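**Plostero** is a method for training robot control policies in simulation on household tasks made of several linked steps. It was developed by Nabila Tarigan and Lambros Papadakis and first described in a report issued by the Brenudier laboratory.

The method splits a long task into short skills, such as turning a knob or opening a drawer, and trains one policy for each. A separate network then picks which skill to run next. Training uses 3000 simulated demonstrations, with the positions of objects changed at the start of each one.

The kitchen task uses a simulated robot with two jointed hands. Its tabletop holds a stove plate with a black control knob, a drawer cabinet, a green bottle, a bowl and a striped plate.

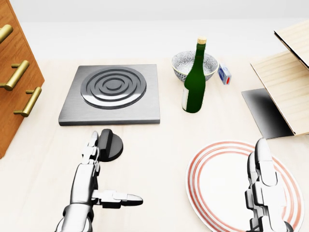
## Results

Plostero completed 73 percent of kitchen trials in simulation. Most failures came at the change from one skill to the next — often the hand began a new skill too far from its target. Styliani Gkikas later added 3 recovery skills to deal with this. Her version is known as Priltedetti and uses the same demonstrations.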